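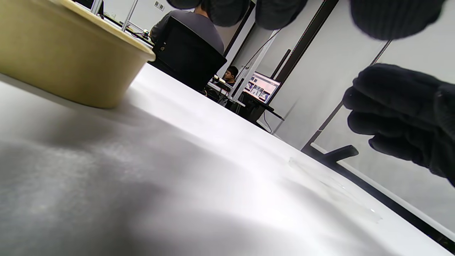

New on the children's shelves: The Salt Clock of Kurnar

If you have a reader at home who tore through the first two Wullon Island books and has been pestering you for more, good news! The third one came in with the November delivery and it's the best yet. I read it in two sittings and missed my bus stop during the second.

The story picks up with the twins, Braro and Jalali, back on the island and supposed to be catching up on their schoolwork. That lasts for all of one chapter. A fishing boat comes in with a brass clock tangled in its nets, the clock is running backwards, and by teatime the pair of them are hiding under a tarpaulin on their way to the harbour town of Kurnar, where every public clock stopped on the same night 37 years ago. Someone in the town knows why, and someone else would very much like the clock back at the bottom of the sea.

What I love about this series is how fair it plays. The clues are all there if you look (go back to the ferry timetable on page 19 once you've finished, I was so cross with myself) and the twins solve things by asking questions and writing them down, with plenty of wrong guesses on the way. Jalali gets much more to do this time. She was a bit of a tagalong in book two, so it's lovely to see her pick the lock in the customs house while her brother is stuck up a drainpipe.

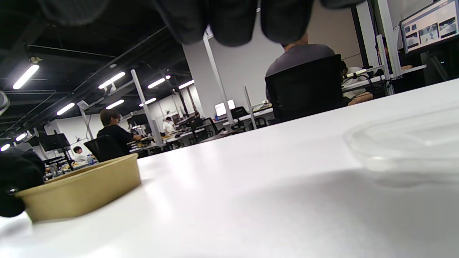
The chase across the salt flats is the bit everyone will talk about. It runs over three short chapters, each ending on a proper cliffhanger, and it would be a brilliant stretch to read aloud if you can bear the shouts of "one more!" at bedtime. There are 17 drawings in pen and ink too, plus a fold-out map inside the back cover. Please be gentle with the map. Our copy of book one has been taped so many times that half the lighthouse has gone.

Confident readers of eight and up should manage it alone, and it makes a good shared read for younger ones. There's a storm and a rather creepy night in a bell tower, but nothing that kept my own six-year-old awake. You could start here without the earlier books, though you'd miss the joke about the goat.

We have five copies, and they can be borrowed for three weeks in the usual way. If they're all out, ask at the desk and we'll put your name down. The audiobook is on order, and I'll put a note in the next newsletter when it comes in. Book four is already being written and the last page drops a very large hint about a missing train, so get your theories in early!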